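4. Hanging Your Inell Shelf

You've got the rails up, so now comes the fun part! The Inell goes together fast, and it looks great the minute it's on the wall.

1. Lay both brackets flat and slide the felt strips into the grooves.

2. Hook the left bracket over its rail, then the right.
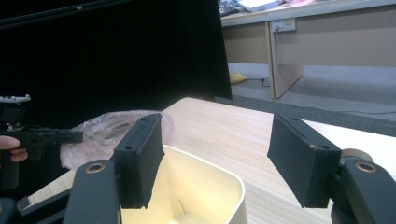 Black foam pad, with two screw holes along the top edge.

3. Set the shelf board on the brackets and push it back until it touches the wall.

4. Tighten the 2 lock screws by hand (no power drivers, please!).

Note: If the board rocks, loosen both screws, lift the low side and try again.

CAUTION: Keep fingers clear of the rail when you lower a bracket.

Next up: Section 5, Adding a Second Shelf.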